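Linen reuse at Zimar House

The linen reuse program at Zimar House has now run for a full year, and residents have asked for an update on where the old towels and sheets go and what will change in August.

Until last year, worn linens from the building were thrown out with the regular trash. Kamrul Roy, who manages the laundry room on the lower level, began setting aside anything that was still clean and sound enough for another use. In the past 12 months the program has kept 2556 pieces out of the dumpster. Most were bath towels and pillowcases. Fitted sheets were the next largest group, and 83 blankets were also collected.

Items are sorted by condition. Anything without holes or stains is washed again and sent to the Farketano shelter on Mill Street, which takes towels and blankets all year but cannot use pillows. Thin or frayed cotton is cut into cleaning rags. The rags are kept in the supply closets on each floor, and residents may take what they need. Please do not return used rags to the collection bins. They can go in the trash if they have been used with oil or paint.
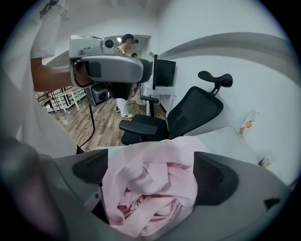

A piece of soft pink fabric, bunched into folds.

Colored fabric is welcome along with white. The only things we cannot accept are rugs with rubber backing, electric blankets, and anything that has been wet long enough to mildew. Two bags had to be discarded this spring for that reason, and everything packed with the damp items was lost too. If you are not sure about an item, leave it on the shelf by the laundry office with a note.

Starting in August, the bins will move from the mail room to the hallway outside the laundry. The mail room bins were filling up with junk mail, and the hallway has better light. Pickup by Sivakumar Hauling will stay at 2 p.m. Bags left after that time will wait for the next pickup.

Mahfuz Dissanayake in apartment 34 has offered to show residents how to hem old sheets into curtains and tote bags. He has a sewing machine and spare thread, but you will need to bring your own fabric. A sign-up sheet is on the board next to the elevator. Questions about the bins should go to Kamrul at the laundry office, which is open mornings until 11.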